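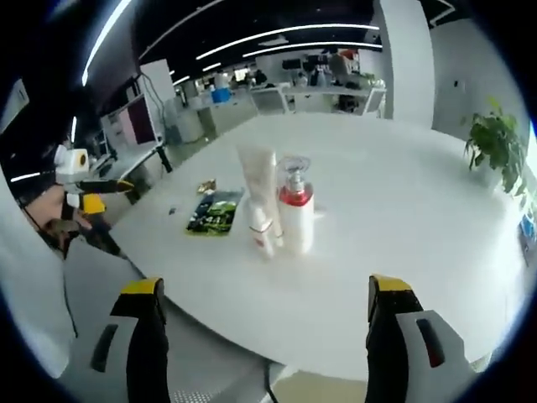 Which items can be left on the shared table? Anything small and sealed, for up to 60 minutes. Toiletries go together at one spot and food goes beside them, the way the pump bottle and the green and black snack packet are set out. Leave the rest of the table clear for whoever sits down next.

What about opened snacks?
Fold the top and take them back to your desk. Wipe up crumbs before you go – cloths are in the cupboard outside room 206.
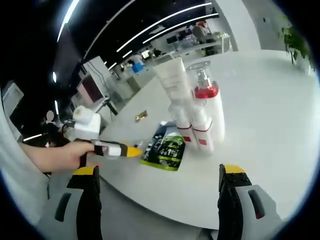 Snack bag, gold-coloured packet and bottles on the round table.

Who do I ask about lost items?
Maxence Langlois, extension 17. Unclaimed toiletries are binned in June.

Related questions
Booking the Nekton room
Dinholm kitchen hours
Desk plants and watering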